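I do love the little bus from Lemgate to Cordale, even when it's late (and it was late again this morning!). The driver lowered the ramp for a lady with a walking frame and nobody minded the wait one bit.

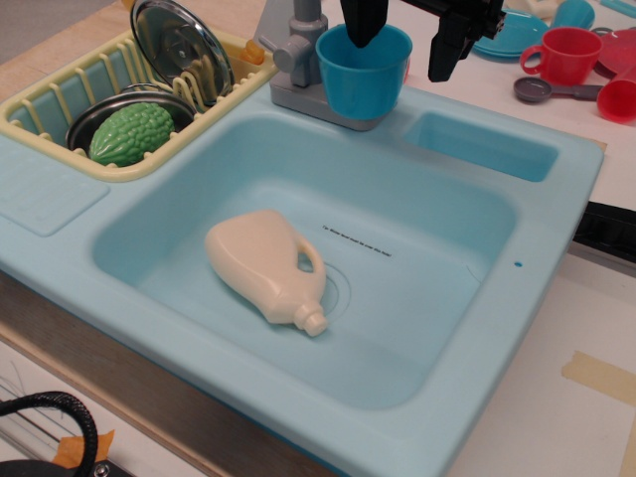
Photo: Yulan Dai

From March the fare goes up to 3 pounds, which I can live with, but they're dropping the Jomier stop and that's a real shame.
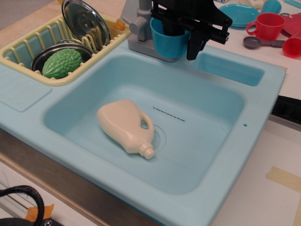
Guo wrote underneath my last post that the Jomier stop is only moving up to 200 yards, so perhaps I'm fretting too soon.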